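Open day at Harkoteck this afternoon. A few notes for those who asked what the hand-held gripper work looks like in practice. No slides were shown, which I appreciated.

1/ The principle, briefly. A person does the task wearing or holding the same kind of gripper the arm will carry later. The position of each gripper is tracked and logged. The log becomes training data. No robot arm is needed at this stage.

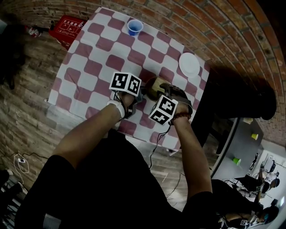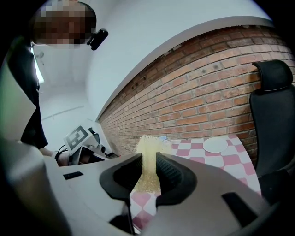 Same table in both, checked cloth, brick wall.

2/ Masanobu Ikeda ran the session. His first point was that the printed markers are the cheapest part of the system and the cause of most of the support calls. Matt paper only. Glossy stock reflects the ceiling lights and the tracker loses the pattern.

3/ Volume. The February set for the tableware tasks came to 1728 recordings, of which 1273 were kept. I asked what happened to the rest. Mostly lost tracking, plus a batch where the clocks on the left and right grippers had drifted apart.

4/ Clock drift was the part I found most useful. They now resync both sides at the start of every recording — a short tap of the two grippers together, visible in both streams. Crude, but it gives you an edge to align on afterwards.

5/ Finger pads. Soft pads forgive a bad approach angle, so the operator gets careless and the data gets worse. Ikeda has tried 3 hardnesses and would not say which he prefers. The stiffer ones are tiring after an hour.

6/ Oanh Đào from Nivis asked about force. There is no force sensing in the current fingers, only opening width. For anything that crushes easily they infer the grip from width and accept the error. She did not look convinced and nor was I.

7/ Software side: the replay tool is called Minami. It plays a recording back against a model of the arm and flags any motion the joints cannot reach. Five seconds of wrist rotation that feels natural to a person can be impossible for the arm. Better to learn that before training.

8/ Questions I did not get to ask: how they handle left-handed operators, and whether the calibration survives a dropped gripper. I have emailed both.

9/ Medeck has a similar day planned and I have put my name down. Same format of notes if I get in.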